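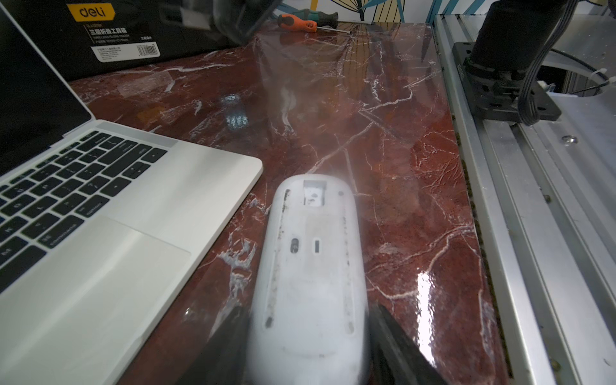 Gudrun Dalen wrote in after the last newsletter to say that she had thrown out two wireless mice in a year before she thought of turning one over. The second had been jumping across the screen for weeks. She had changed the batteries, moved the receiver and blamed the computer. When she finally looked at the bottom, she said, there was a hair across the sensor opening and a ridge of gray stuff down both sides. By then the replacement was already on her desk, so the old one went into a drawer, and she would like to know if it can be saved.

It probably can. We get this question at the Wademberg repair table more than any other question about small electronics, so this month's item is on mice and what collects under them.

The dirt itself is ordinary. It is skin oil, dust, crumbs and whatever was last wiped across the table. The mouse slides over it all day and the raised strips on the bottom push it along until it sticks. On a white mouse it shows up as a dark line. On a black mouse it is just as thick, and people are surprised when we scrape it off in front of them.

The strips are usually called feet, skates or glides. They are low-friction plastic, and the mouse is supposed to ride on them and nothing else. When dirt builds up along one strip and less on the other, the mouse can drag or rock a little. A lot of people describe this as the mouse "feeling heavy." Cleaning the feet fixes that more often than not.

What you need:

A wooden toothpick
Cotton swabs
Isopropyl alcohol, 70 percent or stronger
A dry cloth that does not shed
Good light

Switch the mouse off first. On most wireless models there is a small slider on the base. If yours has no switch, take the batteries out. Set it upside down on something that won't scratch the buttons, such as a folded dish towel.

Run the toothpick along the edges of each foot, holding it nearly flat. The grime comes away in a roll. Don't use a knife or a metal pick. The feet are glued on, and once a corner lifts it catches on everything and collects dirt twice as fast. If a corner has lifted already, press it down after cleaning and see if it holds. Replacement feet are sold for many models, and the old ones peel off with a fingernail.

Next, dampen a swab with alcohol and wipe the feet and the base around them. The swab should be damp, with nothing running off it. Change swabs when they turn gray. A mouse that has never been cleaned may take 6 or more.

Leave the sensor opening for last and use a clean swab, dry to begin with. Hair and lint will often lift out with one turn. If there is a smear on the lens, a barely damp swab and then a dry one will take care of it. Don't push hard and don't poke the toothpick in there. Canned air is fine in short bursts, held upright.

Open the battery compartment while you are at it. White or bluish crust on the contacts means a battery has leaked. Alkaline batteries are the usual cause, and a swab with a little white vinegar will dissolve the crust, followed by alcohol and a good dry. Wear gloves and don't rub your eyes. If the spring has rusted through, bring it in and we will look at it, but we may tell you to recycle it.

Let the whole thing sit for 30 minutes with the compartment open before you put batteries back in.

Henrike Gerlach, who runs our small electronics table, asked us to add a word about the surface you work on. Optical mice read tiny differences in the texture under them. Glass, lacquered wood, polished stone and other glossy tops can confuse the sensor, and a clean mouse may still skip or freeze on them. A mouse pad solves it. So does a sheet of plain paper taped down at the corners, which is a good test before you spend any money. If the pointer behaves on paper and misbehaves on the table, the mouse is fine.

Wipe the table too. A clean mouse on a sticky table will be back where it started in a week or two. Soap and water on a well-wrung cloth is enough for most tops. Go easy on marble. Vinegar and lemon cleaners will etch it, so keep the vinegar from the battery step well away, and dry the stone when you are done. If your table has a metal edge or trim, the seam will hold crumbs and old cleaner, and a soft toothbrush does a better job there than a cloth.

The same kit works on laptop keys. Shut the machine down, unplug it, and wipe across the keys with a lightly damp cloth, never spraying anything straight on. Swabs will get between the rows. Don't pry off laptop keys at home. The clips underneath are thin and we see plenty of broken ones.

To answer Gudrun's other question, yes, we take dead mice. The gray bin inside the Kirkegaard Street entrance is for mice, keyboards, cables and chargers. Please take the batteries out and put them in the separate box on the shelf. Tape over the ends of any 9-volts. If you have the little USB receiver, tape it to the mouse, as a working mouse without its receiver is hard to pass on to anyone. We emptied the bin last in August and there were 284 items in it, a good share of them mice that only needed cleaning. Those were cleaned and went onto the free shelf.

The repair table is open on Tuesday evenings from 6 to 8:30. Bring the mouse, its receiver and fresh batteries if you have them. There is no charge for a cleaning. Replacement feet are at cost when we have the right shape, and we keep a box of odd sizes that can be trimmed to fit.

Next month's item will be on headphone cushions. If you have a question about those, leave a note at the desk or reply to this newsletter before the end of the month.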